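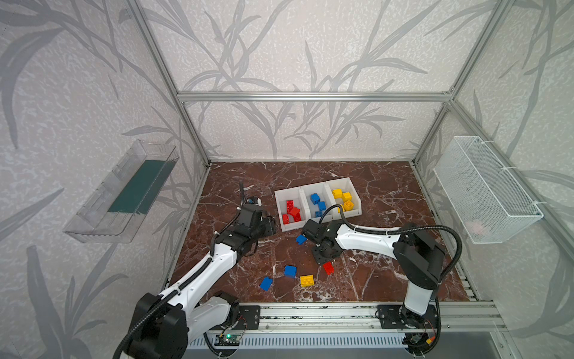
Informe de avance n.º 2 – Jornada de puertas abiertas
Proyecto Skemis, línea de manipulación con dos brazos
Para: Fundación Mundine, programa de divulgación técnica
Fecha: 1 de noviembre de 2018

1. Resumen para quien solo lea el resumen

La jornada se celebró, vino gente y los dos brazos siguen atornillados a su sitio. El convenio pedía un mínimo de 200 visitantes y en el registro de entrada constan 205. Nos gustaría atribuir esos cinco de más a la campaña de difusión, pero llovía y el edificio Schumacher tiene la única puerta cubierta de la calle.

2. Qué se enseñó

La demostración principal fue la de clasificación: ladrillos de juguete rojos, azules y amarillos, repartidos por la mesa, que los brazos recogen y dejan en la bandeja blanca, un color por compartimento. En la solicitud original esto se llamaba «manipulación bimanual de objetos rígidos de pequeño formato». En la puerta pusimos «Robots que recogen los juguetes» y la cola se duplicó. Proponemos adoptar el segundo título en la memoria final, si el formulario lo permite.

Hicimos 14 pases a lo largo del día, con un descanso a mediodía que figuraba en el programa como «recalibración» y que incluyó bocadillos. Cada pase empezaba con una explicación breve, seguía con los brazos trabajando y terminaba con las preguntas del público. La más repetida fue si también doblan ropa. La segunda, cuánto cuestan. La tercera, de una niña de primera fila, fue por qué no lo hacíamos a mano, que acabábamos antes. Queda anotada como aportación al plan de trabajo.

Junto a la mesa pusimos una pantalla con la imagen de la cámara de la pinza. Era un añadido de última hora y acabó siendo lo más comentado: la gente miraba la pantalla aunque tenía los brazos a un metro. Tomamos nota para la próxima, y también para moderar nuestras ambiciones en cuanto a cartelería.
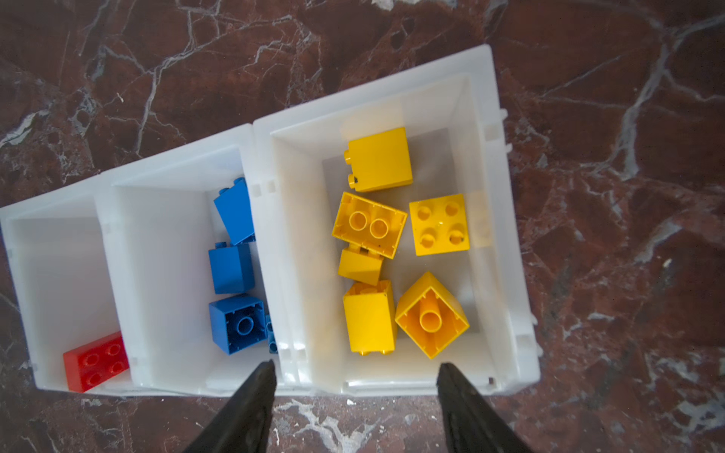
La bandeja desde la pinza: rojo, azul y amarillo, cada color en su compartimento.

3. Incidencias

El software de control, Nosum, se detuvo dos veces. La primera se resolvió reiniciando. La segunda también, aunque con más gente mirando. El procedimiento de arranque tiene ahora una página menos y una persona asignada para hablar mientras tanto.

Varios asistentes pidieron manejar los brazos. El seguro no lo contempla, así que les ofrecimos volver a repartir los ladrillos entre pase y pase. Funcionó tan bien que hubo que poner turnos. Los visitantes son muy creativos colocando piezas en posiciones difíciles, bastante más que nosotros, y algunas de sus ocurrencias pasarán al banco de pruebas.

El mármol de la mesa refleja la luz. Lo sabíamos, lo escribimos en el informe anterior y seguimos teniendo la misma mesa. Solicitamos de nuevo una superficie mate.

4. Gasto

El coste de la jornada fue de 2.423 euros, dentro de lo previsto. La partida de imprenta se quedó corta y la de transporte sobró, ya que todo estaba montado y no hubo que mover nada. Pedimos autorización para compensar una con otra. Los bocadillos no se imputan al proyecto.

5. Lo que no salió

El convenio hablaba de una encuesta de satisfacción. La encuesta existía, estaba en una mesa junto a la salida y la rellenó muy poca gente, casi toda para preguntar por los aseos. No nos parece serio sacar porcentajes de ahí y no los damos. Para la siguiente sesión probaremos con tres preguntas en la propia cola, que es donde el público tiene tiempo y pocas escapatorias.

Tampoco dio tiempo a presentar la tarea en que los dos brazos se pasan una pieza de uno a otro. En los ensayos salía unas veces sí y otras no, y preferimos no descubrir delante del público cuál tocaba.

6. Próximos pasos

En diciembre repetiremos la demostración en formato reducido, con grupos escolares y cita previa. Antes de esa fecha queremos tener cerrados el arranque de Nosum, la superficie mate (véase el apartado 3, y el informe anterior) y una respuesta decente a lo de la ropa.

Quedan pendientes por parte de Mundine la conformidad con el cambio de partidas y el logotipo en un tamaño que se pueda imprimir.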